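Dundari Low Watt 28 Valve Guitar Head

Vircombe Backline > Amplifiers > Heads > Second-hand and ex-display

Price: £982
Stock code: 2125
Condition: ex-display, boxed
Availability: one in the shop, more to order

We have sold a lot of heads to hardcore and punk bands over the years, and every maker who wants that trade sends us much the same leaflet. It says the amp is "built for the pit". It says it will take you from a basement to a festival stage. There's usually a photo of a man in a hoodie shouting. Dundari's leaflet has all of this, and we put it in the recycling before plugging anything in.

What you get is a 28 watt, two-channel valve head with a plain front panel and a great deal of midrange. The maker calls the second channel "Riot". We call it the gain channel and have listed it that way below.

How it sounds

The clean channel stays clean until about halfway and then gets grainy in a way some people like. We didn't, much. If you play fast open chords and want them to stay clear, keep the volume under five and let the speaker do the work.

The gain channel is the reason to look at this amp. It has a hard, dry bark that suits downpicked riffs and stops when you stop. Palm mutes are tight. Single-note leads sound thin unless you roll the treble right back, and we wouldn't buy it for leads. The "Depth" switch on the back adds a low hump that is fun on your own in a room and a nuisance the moment a bass player joins in. Leave it off.

Dundari says the head is "as loud as a hundred watts". It isn't. We put it next to a hundred watt head through the same cab, and a child could have told you which was which. It is loud enough for a rehearsal room with a drummer who hits hard, and loud enough for most small gigs. 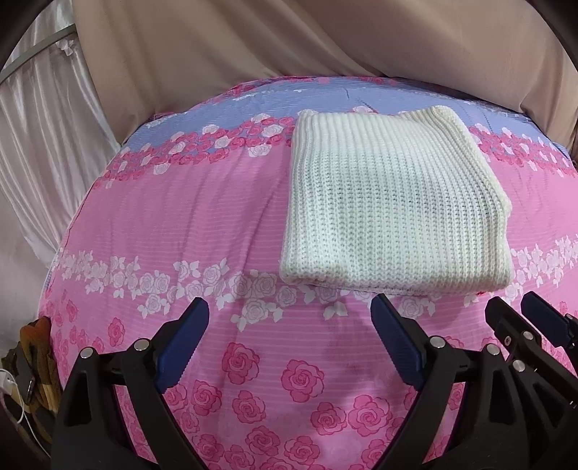 Muireann Cronin wrote to tell us we were being mean about the volume. She has used hers with two guitars and a heavy drummer since May and says she has never had it past six, though she does run it into a closed-back 4x12 and admits that helps. Her complaint is with the footswitch, which pops when you change channel. Ours pops too. It can be heard between songs and gets lost during them.

Murray Vachon: Mine doesn't pop but the lead is too short for any stage bigger than a tabletop. Buy a longer one the same day.

We'd agree with that. The lead in the box is no use to anyone who moves.

What's in the box

Head
Two-button footswitch with fixed plug and short lead
Mains lead (UK)
Printed manual, four languages, the English one poor
Dust cover

Specification

Power: 28 watts, switchable to 14
Channels: two, with shared EQ
Controls: gain, volume one, volume two, bass, middle, treble, presence
Rear: depth switch, effects loop, two speaker outputs (8 and 16 ohm)
Footswitch: channel and loop
Case: black covered, top handle

A word on shared EQ. It means that whatever you set for the gain channel is what you get on the clean one. Plenty of heads at this price do it. The leaflet calls it "one voice, two moods", and we think it is simply cheaper to make. If your set goes from quiet intros to full noise and back, try before you buy.

The 14 watt setting

Sold as "bedroom mode". Halving the power of a valve amp doesn't make it half as loud, and your neighbours will not notice the difference. The lower setting does break up sooner and feels a bit softer under the pick. Useful for recording. We would not choose this head on the strength of it.

The effects loop

Works properly. Delay and reverb pedals sat in it without hiss. Noise gates behaved as they should, and you will want one, because the gain channel is noisy above seven.

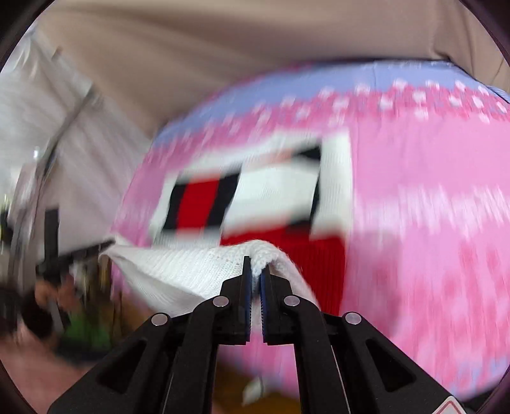
White knitted fabric pinched in a black two-finger gripper.

How it compares

The obvious rival on our shelves is the Hura head, which costs more and comes with a proper footswitch. The Hura's clean channel is better in every way. Its gain channel is smoother, and whether that's good depends on what you play. For old-school hardcore we'd take the Dundari. For anything with melody in it we'd spend the extra.

We also tried both through the Leclerc 2x12 cab. Lise Leclerc tells us her cabs are "neutral", a word every cab maker uses. To our ears it's a touch bright, and with the Dundari the presence knob wants to be nearly off.

Warranty and returns

New units have the maker's warranty. This ex-display one has ours, which covers parts and labour but not valves. Ask us what counts as fair wear before you pay and we'll put it in writing. Returns are accepted up to 14 days after delivery if the head comes back in its box with the footswitch. Return carriage is at your cost unless it's faulty.

Trying one

Ring first so we can have it warmed up. Bring your own guitar, and your own pedals if you use them. Belmiro Antunes looks after the demo room and won't try to sell you a cable. Please don't ask us to match a price from a site that has none in stock.

Page last checked September 2022

See also: Hura heads, Leclerc cabs, footswitch leads, noise gates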